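Blower Door Testing: Frequently Asked Questions
Indico Building Diagnostics, Plidport office
Updated June 2021

What does the test measure?
Air leakage through the building enclosure at a fixed pressure difference. A calibrated fan is mounted in an exterior doorway and the airflow is recorded at each pressure step.

How long does it take?
Allow 3 hours for a single-zone building. Larger buildings are tested zone by zone and quoted separately.

What has to be done beforehand?
Shut down combustion appliances and air handlers. Close exterior doors and windows. Leave interior doors open. Fireplaces must be free of ash — we do not clean them on site.

Can the building be occupied?
Yes, but exterior doors must stay closed while readings are taken.

Is there a wind limit?
We reschedule at sustained winds above 14 mph. There is no charge for this.

What does it cost?
A single-zone test is $960, including the written report. A retest after sealing work is billed at the hourly rate.

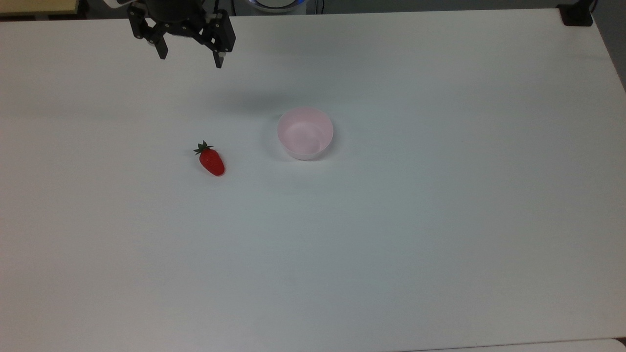

When is the report sent?
Within 10 business days. It lists leakage at test pressure, the leak locations found and the fan calibration date.

Who do I contact?
Scheduling: Pilar Toledo. Technical questions and report corrections: Tsung-han Hsieh. Hanwood sites are booked through the Plidport office.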